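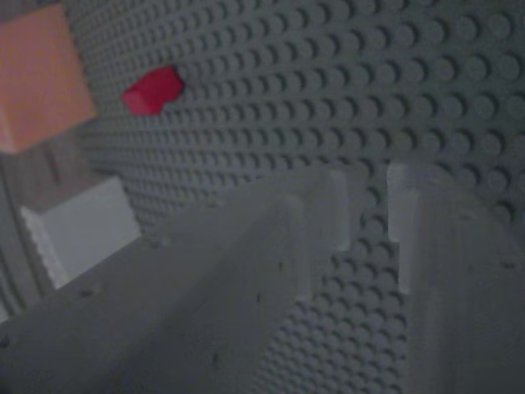 We have used the Valon arm at our workshop in Derkivside since the winter, and I want to write what I think of it while I still remember how we worked before. We are a small workshop that prepares building-brick trays for schools and for waiting rooms: a baseplate with a started model on it, and a bag of loose parts to continue. The starting of the model was always done by hand. Now the arm does a part of it, and it is good to know at which size the difficulty lies. A small red brick with a sloped face, alone among all those grey studs, is a very little thing beside two fingers as thick as the ones on this gripper, and the whole value of the machine depends on whether it can take such a brick and put it one stud to the left.

I am not an engineer. I work at the assembly table and I was asked to look after the arm because I had complained the least. So please read this as the opinion of a user. English is my third language and I have tried to be exact.

What you buy

The arm comes from Onuoha, who sell it together with the controller and one pair of fingers. The software to teach it is called Cunach and it is paid separately, each year. In our case a second pair of fingers was ordered in the first month, and I advise to order it immediately, as the delivery took long and we stood still for a part of it. The second pair with its mounting cost us 499 pounds. For two pieces of shaped material this seems to me much money. They do fit without any tools, I must admit, and the change takes less time than to make a tea.

The arm itself is quiet. This was my first surprise. In our room there are four tables and a radio, and one can still hear the radio. It makes a small sound when it turns its wrist, like a drawer that is closed carefully, and after one week I did not notice it any more.

The fingers

The fingers are plain and wide, and each one has at the end a narrower tab, standing up. It is only these tabs that should touch the brick. When they are set well, they hold a small brick on two sides and leave the underside free, so it can be pressed on the studs. When they are set badly, the brick hangs a little bit inclined and then it goes down on one corner. You hear a click, but it is the wrong click. After some weeks all of us knew the two clicks from each other, also people who have nothing to do with the arm.

Bricks with a sloped side are harder than the rectangular ones. If the fingers close on the slope, the brick wants to slip upwards. The manual does not speak of this. Our solution was to turn the wrist by a quarter so that the fingers close on the two straight sides, and to save this as a separate movement for every sloped part. It needs an afternoon to do it for a full parts list. I think Onuoha could deliver such a movement ready made.

A second problem is neighbours. The fingers need space on both sides, and if a big block already stands near the place where you want to go, the outside of the finger pushes against it. A person does not think about this, a person uses the fingertip from above. With the arm you have to plan the order: first the small parts in the middle, afterwards the large ones near the border. We had to write new building orders for nearly all our trays. I did this work together with a colleague who has built these trays for many years, and she was not happy that her own order, which was quicker for hands, was put away in a folder.

Teaching it with Cunach

Cunach is the best part of the purchase. You take the arm by the wrist, lead it to the place, press the button, and the place is remembered. You give it a name. We named the places first with numbers, which was a mistake, later we used words such as "roof left" and "door step". The menu is clear and the letters are big enough. The translation into other languages is less good, so we keep it in English, and for two of my colleagues this is a barrier. They can work beside the arm, but if it stops with a message they have to call somebody. I wrote the six most usual messages on a card with simple words beside them and taped it on the table.

What I miss in Cunach is a way to go back. If you change a place and save, the old place is gone. One time I lost a full morning in this way. Now we copy the program before each change, and we write on paper who has changed what.

How much it does

The order which we used as a test was one of 600 trays for a group of nurseries, all the same. By hand, this is the kind of order that makes the shoulders hurt. The arm placed the base parts on every tray and we did the finishing, the bagging and the control. In this order I noted the stops in a notebook, and most of them were for a brick lying the wrong way in the feeder, which is the fault of the feeder and maybe of us, and does not belong to the arm.

On mixed orders it is another story. If there are ten trays of one kind and then ten of a second kind, the hands are faster, and I do not believe it will change. The change of the program is short, but the feeder has to be emptied and filled again with other parts, and sorted, and a person has to do it. The seller spoke of a profit from very small series. I would say to a workshop of our size: look at your orders from the last year, and if most are short, wait with the purchase.

There is also light. Our room is rather dark on the side where the arm stands. The arm does not mind, it goes where it was taught. We mind, as grey parts on a grey plate are hard to control with tired eyes. We bought a lamp in April. It should have been on the first list.

What has changed for us

I come now to the thing that I was asked most about by people from other workshops. Nobody has lost the work here. One colleague went in pension and her place was not filled again, and I think it is fair to write this down together with the first sentence.

The work itself is different. Before, each person made a tray from the beginning to the end and put a slip with a number under it. If a school wrote to thank us, we could look at the number and know whose it was. Now the tray passes from the arm to the table and then to the bags, and the slip has become a label for the whole box. Some of us do not care about this. Two care very much, and one of them has asked to do only the special orders, which are still made by hand. It was agreed.

The shoulders and the wrists are better. I say this for me and for three others who told me so. To press down small bricks the whole day is heavier than it looks, the thumb suffers first. In place of it we stand more and walk more, between the feeder and the table, and two people have asked for better shoes.

The rhythm is the part that I like least. The arm has always the same speed, and if you are at the table behind it, you feel it waiting, although it does not wait for anybody. In the first weeks people took shorter breaks without being told. We spoke about it in a meeting and since then the arm is stopped in the breaks, with the button, by the person who sits nearest. It costs us some trays per day. I would recommend to make such a rule before the machine arrives, and to write it on the wall.

There was a question of pay as well. Who teaches the arm does a different work from who fills the feeder. At the moment two of us get a small addition for it, and there will be a course in the autumn so that everybody who wants can learn Cunach. I hope that many will want. A machine which only two people understand gives bad holidays to these two people.

Small things, good and less good

The cable at the back is too short for a table that stands free in the room. The cover of the controller collects dust and is difficult to open with short nails. The emergency button is large and is in the right place, and it was pressed by mistake only by me. The spare parts list is complete and has prices, which I find decent. The service of Onuoha answers in the morning and not in the afternoon, so I write to them before nine.

The fingers show some small dark pits in the surface. They have no influence on the grip, since the pits are away from the tabs, but I would like to know from the maker how long a pair should last under daily use. The manual gives no number for it. I have asked and I am waiting for the answer.

Would I buy it again

For long orders of the same tray, yes, with the second pair of fingers, a good lamp, and one week in the calendar where no delivery is promised. For short mixed orders, no. I give the Valon four points of five for the arm, five for the teaching with Cunach, two for the manual. The next large order is 1000 trays and begins after the summer holidays, with a new model that has many sloped parts on the roof. I will add to this review when it is finished, also if the result is bad.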